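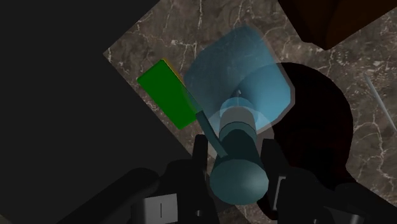
Teal cylinder, center. Render.

May, 6:40 a.m.

Up before the alarm again, so I may as well write this down while I still have an opinion. Day 13 of the Prorkell sleep drops and I can't say I sleep any better than I did in April. I fall asleep fine. I always fell asleep fine. It's the waking up at 4 that I was hoping to fix, and this morning I lay there listening to the bus turn around at the end of Villalobos Street as usual.

The leaflet says "most users notice a change within two weeks." Most users of what, compared to whom? I looked for the study. It had 127 people in it, no group taking plain water, and everybody filled in their own form. If you asked me to score my sleep after I'd paid for a bottle of drops, I'd probably score it up a bit too.

I did feel good one morning last week. I also had no wine the night before and had walked all the way back from Breniston along the canal, with a stop for soup. Guess which of those the drops would like credit for.

The pharmacist said to give it a month. She was nice about it, but then she also sells it. My sister-in-law swears by the Codero tea, same promise, different plant, and she naps every afternoon, so I don't know what that proves.

Things I could try that cost nothing: no phone in bed, heavier curtain (I have one in the closet, it needs hooks), stop drinking coffee at 4 in the afternoon. I've known about the coffee for years. I had one yesterday at ten past.

Plan, then. Finish the drops because they're paid for. Curtain up this weekend. Write down the wake-up time each day before looking at anything else, and no scores out of ten.

Today: 4:05, then dozing, then up. Slight headache. Rain on the kitchen window and the bread has gone stale, so oatmeal.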